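Kitchen and Tearoom Helper at the Kalogeropoulos Rooms, Pilerport

Part time, 12 hours a week, starting in November

We are looking for a kind and steady person to join us in the kitchen at the Kalogeropoulos Rooms, and if you are the sort who quite likes the quiet half hour after a meal when the plates are being put right again, please do read on, even if you have never had a job like this before.

The Rooms are two doors up from the old ferry office in Pilerport, in what used to be a chandler's shop. We serve a hot lunch and a pot of tea to anybody who comes in, and we do a soup round in the afternoons for people in Vokeck who can't easily get out any more. Last winter there were evenings when we had 62 people through between the lunch and the late supper, which is a lot of bowls for a small kitchen! Most days are gentler than that, and there is usually time to sit down with whoever is still lingering over a second cup.

The cooking is already in good hands. What we need is somebody to look after everything that happens once the food has left the pan: the clearing, the rinsing, the washing up, the drying and the putting away, and then laying things out again so that the next person to walk in can find a spoon. It sounds a small thing written down like that, but the whole day leans on it, and we have felt the gap badly since our last helper moved up the coast to be near her grandchildren.

What the work is like

You would come in at 11 in the morning, when the first trays start coming back, and you would normally be done by 2. There are four of these shifts in a week and we settle them between us a month ahead, so you can plan around school runs, appointments, allotments and so on. One of the four can be swapped for a supper shift if evenings suit you better.

We wash up by hand. There was a machine once, but it was noisy and took up the corner where the bread now goes, and on the whole we have been happier without it. Our crockery is a mixed family, some of it bought and a good deal of it given, and part of the job is getting to know it. The light everyday bowls and cups can be stacked and carried about without much worry, while the blue soup plates on the top shelf came from Mr Kalogeropoulos's mother and get washed one at a time, last, in clean water.

Small pieces are left to drain on a tray on the table and the bigger ones go in the rack, and then it all gets a proper going over with a dry cloth before it is put away. Please don't put things in the cupboard damp. We had a musty spell one spring and had to have every shelf out.

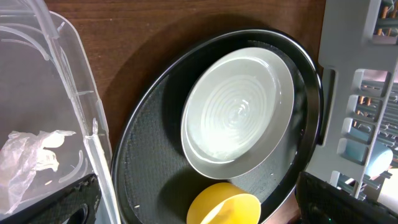

Leftovers are the other half of it. Anything fit to keep goes into a lidded box with the day written on it, and anything that is going home with somebody goes by the door with their name on. Boxes come back to us in all sorts of states, and you would check them over, wash them and match them up with their lids again, a job that suits some people wonderfully and drives others up the wall. (If you are in the second group, tell us. Gudrun rather enjoys it and will trade you for the tea towels.)

You would also wipe down the tables, sweep through, take the food waste out to the yard and let us know when we are running low on washing-up liquid, cloths or soap. The shopping itself is done for you. Now and then, if we are short, we might ask you to pour the tea or carry a plate to a table, and we would always ask first.

Who we are hoping to meet

We don't need any certificates. If you haven't done a food hygiene course we will pay for you to take one in your first few weeks, and you will be paid for the hours you spend on it too. We would like you to be reliable about time, careful with other people's things and friendly in whatever way comes naturally to you. Quiet people are every bit as welcome as chatty ones.

You should be comfortable on your feet for most of three hours with your hands in warm water for a fair part of it. We have gloves in all sizes, a tall stool by the sink and a rubber mat that is kinder on the knees than the tiles. The kitchen is on the ground floor with no step from the street. If there is something that would make the job easier for you, please say so and we will do our best to sort it out.

What we can offer

The hourly rate is on the sheet we send out with the form, and holiday is paid in the usual way. You get your lunch on every shift, and a cake on your birthday from Lemo, the bakery across the road, who will want to know well in advance whether you like marzipan. For your first 8 shifts there will be somebody working beside you, so you won't be left alone with a full sink while you are still learning where things live.

How to apply

Please write to Gudrun Rathjen at the Rooms, or call in any afternoon between 2 and 4 and ask for her. A few lines about yourself are plenty, and it needn't be typed. Put reference 527 at the top so that it ends up in the right tray on her desk.

We will ask everyone we'd like to meet to come for a cup of tea and a look round the kitchen, and then to stay for an hour's paid trial at the sink if they are happy to. Bring comfortable shoes with a closed toe. Aprons are on the hook behind the door.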